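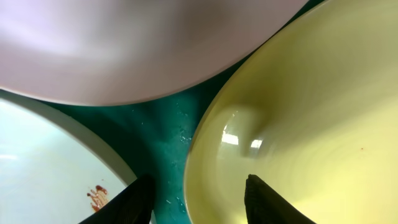
Flusden Table Clearing Project

The Flusden Table Clearing Project is a student robotics project in which teams program a robot arm to clear used crockery from a table and place it in a rack. It is run as a two-term course unit at Flusden Technical College and ends with an assessed trial in June. The project is usually called Murker by its students, after the name given to the first control program written for it.

Task

Each team is given one arm with a two-finger gripper and a small camera mounted at the wrist. The arm is fixed to the side of a table. Plates and bowls are set out by the course staff before each run, and the team is not told the layout. The program must find each dish, choose a grasp, lift the dish clear of its neighbours and put it down in the rack without dropping it.

Dishes are used with food residue on them. Smears of sauce and loose crumbs change the appearance of a surface, and early programs trained only on clean crockery often treated a mark on a plate as a separate object. Residue also lowers the friction between the finger and the rim.

Layouts may place dishes close together, leaving only narrow strips of the table covering between the rims. At short range the wrist camera then sees parts of several dishes at once, with both fingers at the bottom of its view. Teams have to decide which rim belongs to which dish before the fingers close.

Equipment

The arms are supplied by Jadano and are the same for all teams. The fingers are black and have a ribbed gripping face. Teams may change the finger pads but not the length of the fingers or the drive. The maximum payload set by the rules is 500 grams, including any parts added to the gripper.

The crockery is a mixed set of glazed plates and bowls in pale colours. Pale glaze was chosen because it is difficult for the camera. A bowl under ceiling lights shows bright reflections on its inner wall, and these move as the wrist moves. Simple edge detection tends to report the reflections as rims. Most teams deal with this by comparing views from 2 wrist positions and discarding any edge that shifts by more than the arm movement would explain.

Grasping methods

Two methods are in common use. In the rim grasp, one finger goes inside the dish and the other outside, and the fingers close across the wall. It suits bowls, which have a steep side. The arm comes down from above with the fingers open, and the camera is used for the final correction.

In the tilt grasp, one finger presses on the edge of a plate so that the far side lifts, and the second finger is moved underneath. It is slower and fails more often, but a flat plate gives little room for a finger below the rim. Some teams avoid it by pushing the plate to the table edge first. The rules allow this provided that no other dish is moved by more than the width of a finger.

The Wieczorek order, named after the workshop in which it was first tested, is a rule for choosing which dish to take next. It scores each dish by the free length of its rim and takes the highest score first. Dishes that are hemmed in are left until their neighbours have gone. The method is taught in the first term and is used unchanged by most teams.

Training data

Students record runs by guiding the arm by hand while the camera and joint positions are stored. The college set holds 408 recorded runs. A team may add up to 200 of its own, which must be handed in with the final report. Runs that end in a dropped dish are kept in the set and marked as failures.

Assessment

The trial counts for half of the unit mark and the written report for the other half. Points are given for each dish racked and taken away for each dish dropped or pushed off the table. A team may stop the arm once without penalty. Any further stop ends the run, and the points gained up to then stand.

Reports must include the grasp method, the order rule, a table of failures by cause and a wiring diagram if the gripper has been altered. Common causes listed in past reports are wrong rim position, slip during the lift, and contact between the outer finger and a neighbouring dish.

See also

Jadano arm
Rim grasp
Wieczorek order

Contact the editors | Copyright Flusden Technical College | Back to top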